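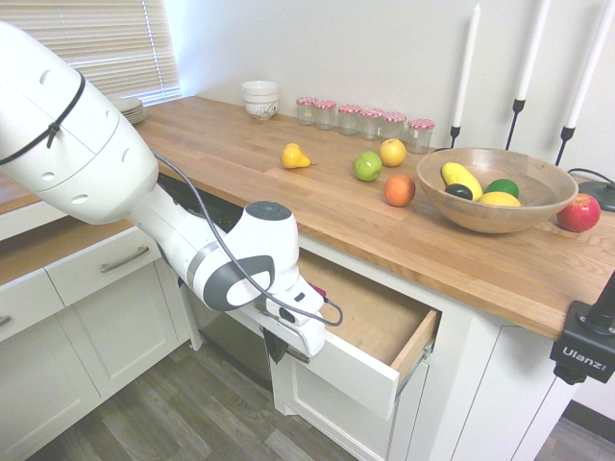 Ticket: walking guide e-book, maps missing
Shop: Satudo Books
Status: open

I bought the Jurnville trail guide from Mandberg Press in January. The text opens well on my reader, but the maps in chapters 2 and 3 are blank grey boxes. I have downloaded the file again and the result is the same.
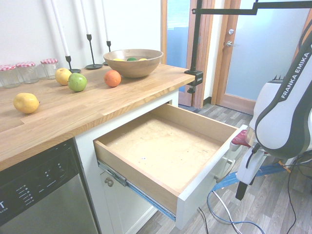 Jars with gingham lids, candlesticks and a wooden bowl on the counter

Steps tried so far:

1. Restarted the reader and deleted the old copy.

2. Opened the file in the Navickas app on my computer. There the maps are visible, but the colour is weak.

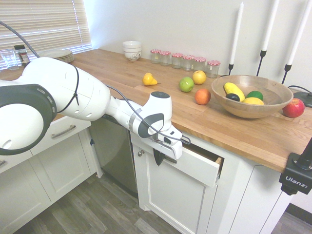
3. Set the zoom back to 100 per cent. No change on the reader.

I would like to print the maps before my walk, if this is allowed by the licence.

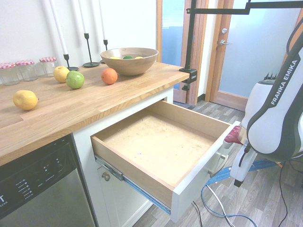

Satudo support: Thank you for the clear notes. Printing for your own use is allowed. Please tell us which software version your reader has, and we will ask Mandberg for a new file.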